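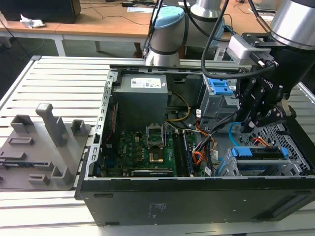 Forums > Manipulation > Motion planning > Plisik

Planner stalls near drive cage

ferhat_akyol
Plisik times out on the approach to the lower drive bay. Goal is reachable, IK is fine, but 69 of 100 plans fail. The case is in the collision world as one mesh, 2816 triangles.
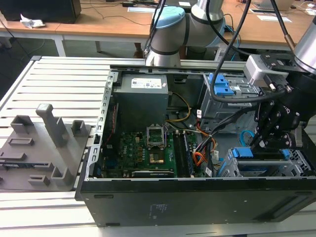 Gripper just above the lower bay, second arm behind the case

prondale_k
It's the mesh. Split it into convex parts and leave the cables out.

juvham2
Disagree on the cables. Leave them out and you'll plan straight through the yellow and black bundle. I'd raise the timeout first.

prondale_k
He's going to the drive bay — that bundle is over by the power supply.

ferhat_akyol
Split the mesh, kept a padded box for the cables. 12 failures now. Timeout unchanged.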